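# Pellthorpe changes sorting rules for donated clothing

Dec 1, 2020

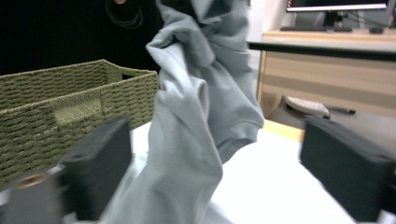
Phyllis Entwistle, Staff Writer

Knitwear and cotton jerseys left at the Pellthorpe textile depot will be graded by fiber content from this month, ending a system that sorted donations by garment type alone.

The change follows a trial run in October by Eritach, the contractor that operates the depot. Over 16 working days, staff set aside 2000 items and checked each label against a bench test. Roughly 600 had a label that was missing or unreadable. Those items would previously have gone to the rag bale regardless of condition.

Under the new rules, clothing goes into one of 3 streams: resale, fiber recovery or industrial wipes. Cotton with no more than a small share of elastane qualifies for fiber recovery. Blends with a higher synthetic content do not, as the stretch yarn wraps around the rollers of the pulling line and has to be cut out by hand.

Ribbed cuffs and waistbands are a particular problem. They often contain elastane even where the body of the garment is pure cotton, and the label may list only the main fabric. Eritach will trim them before shredding.

The recovered fiber will be shipped to Drulance, a spinning mill that mixes it with new cotton for coarse yarn. The mill accepts bales sorted by color – white, gray and dark – and rejects any load with a moisture reading over its limit.

Residents are asked to bring clothing dry and in closed bags. Zippers and buttons may be left on. Shoes, pillows and carpet are still not accepted at the depot and should go to the Hodžić transfer yard, which keeps its present hours through the winter.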